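Print this page | E-mail this thread
Filed under: Scripture Talk > Psalms & Daily Reading

Reading the Psalms out loud, who's in?

jundale_hymns
I've started reading five psalms a day out loud, morning coffee in hand, and I can't believe how different they sound! Psalm 122 practically sings itself.
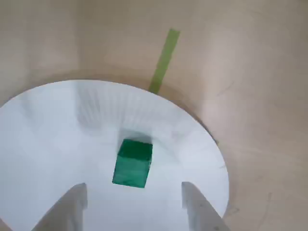
2 min read

We're starting as a group at the Jundale chapel in August and I'd love company online too. Any translation is fine!

skirnau22
Five a day is a sprint. I'd do two and sit with them. Psalm 119 alone will eat your whole morning, and you'll be mumbling by the end.

jundale_hymns
Ha, fair, 119 gets its own week! But I love the momentum. You go from a lament straight into praise 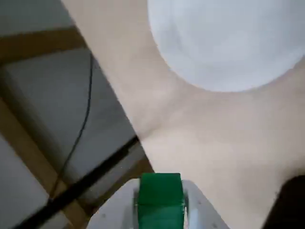
and your voice has to change with it, which never happened when I read silently (I skimmed, I admit it).

Ketilsson_K
Disagree with skirnau22. Our group in Sisine went fast the first time through and slow the second. Loved both! Do pause at each Selah, though.

skirnau22
We don't even know for sure what Selah means. I just skip it.

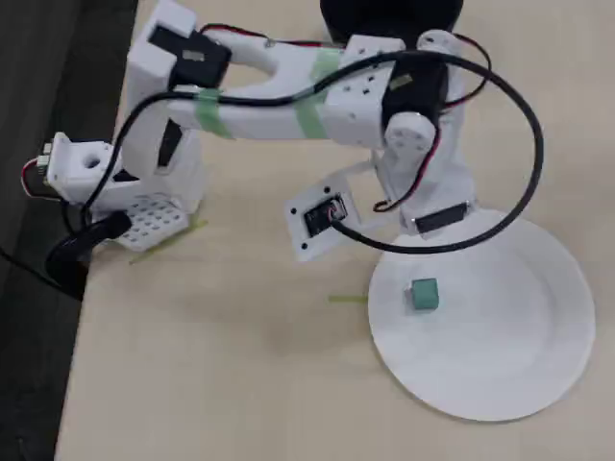 Plan for the first week

Start at Psalm 1, five a day, standing up if you can. Post your favorite verse here each night. Skirnau, you're welcome at two a day!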